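The Slow Road Back to Prusmont

Racing games have a habit of getting bigger every year, and I usually love them for it. More cars, more weather, more continents. So it surprised me how hard I fell for Prusmont, a hill climb game with one mountain, one road and 227 corners. It goes up. Then, if you have any brake pads left, it goes down again.

The team at Tanero spent its first year building nothing but asphalt, and you feel it in the first ten minutes. The lower slopes are smooth and wide, the sort of road that flatters you into thinking you're good. Then the trees thin out, the surface turns patchy, and every bump comes up through the wheel. I hit the same cattle grid at least a dozen times before I learned to lift a little on the way in (and it felt wonderful when I finally did!).

There are only nine cars. My favorite is the Alcantara, a tiny rear-engined coupe with a gearbox that hates being rushed. It makes 100 horsepower on a good day and gets passed by everything on the straights, but in the tight stuff above the chapel it dances. I've put more hours into that one car than into whole games I paid twice as much for.

What keeps me coming back is the ghost system. Every run you finish is saved, and the game quietly picks one to race against you, often a run from weeks ago. Sometimes it's your best. Sometimes it's a disaster where you clipped a wall at corner 12 and limped home on three wheels, and you get to sail past yourself waving. I laughed out loud more than once.

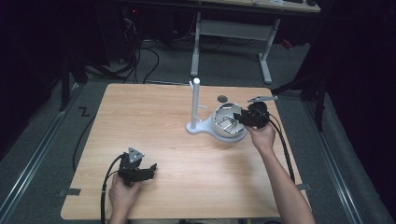

Not every player is sold on that. A regular on the game's message board, posting as Sindex, argues that the ghosts should be a choice, that a bad run is best forgotten, and that being beaten by your own time from last month is no fun at all after a long day at work. The same post goes on to ask for a plain clock and an empty road.

I get it, and an option in the menu wouldn't hurt. I'd still leave the ghosts on. My best climb put me 1,022nd on the world board, a number I'm absurdly proud of, and I only got there by chasing an older version of myself through the fog with the headlights off.

The weak spots are easy to name. The menus are slow, the co-driver repeats the same four jokes, and the rain looks like gray string. Wheel support is excellent – pad support less so, with steering that feels twitchy until you turn the sensitivity way down. Split screen is missing for now, though Tanero has it planned for December along with a night version of the descent.

I'll be there for that. I've done some 300 climbs so far and I still can't get through the double hairpin below the summit without touching the wall.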